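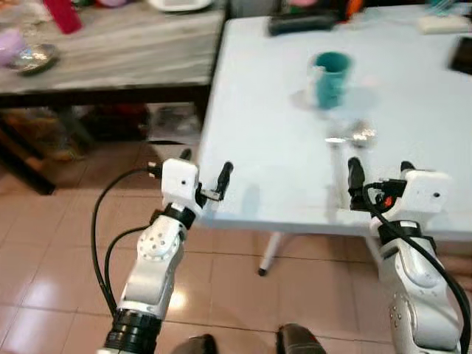
Skoltilik wrote back that the night cream is fine for twelve months once opened, so I've kept to that for my bathroom shelf safety check, March 6, 2023.

Lids and seals: OK. The Rilora tub sticks a bit, but it shuts.

Smell: one fail! My Brostgate rose balm has gone like old crayons (I opened it in October, so I'm cross).

Batch code readable: OK on everything except the Rautiainen toner, where it's rubbed right off. Must write these down when I buy them.

Patch test, inner arm: OK. Left the new serum on for 20 minutes and got a tiny pink spot, gone by teatime. Will try again before it goes near my face.

Spatula washed: er, no. Done now.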